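Why did the robot arm stop?

Robots break down. A lot! At the Purkari workshop in Pamdale there's a robot arm the kids call Plusum, and one afternoon in April it just froze. Arm out, fingers open. Not a twitch.

Eulalia Olivares fixes it when it goes wrong. First thing she did? Hit the big red stop button. Even though it was already stopped! A frozen robot can wake up all of a sudden, and a metal arm hurts. So: button first, hands second. Always.
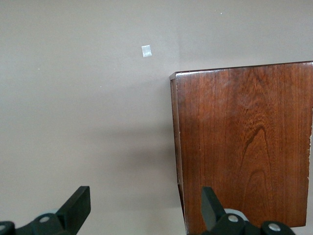

What went wrong was a wire. Inside the arm, wires bend every time it bends, thousands and thousands of times. Try it with a paper clip, back and forth, back and forth... snap. Same thing. The wire that tells the fingers "close now" had cracked inside its plastic coat, so the message never got there. Look how wide apart the two dark fingers are, one of them right in front of the shiny reddish wood. With no message they can't squeeze anything. The silver screws are were Eulalia checks next, becuase a loose screw makes a finger wobble.

New wire in, 50 minutes. Then slow tests, 6 of them, everybody behind the yellow line.

Braulio Becerra, age nine, asked if it hurt the robot. Nope. No feelings in there, just motors and wires.

Your turn: find 3 things at home that bend a lot. Door hinge? Charger cable? Which one will wear out first? Ask a grownup before you touch anything pluged in.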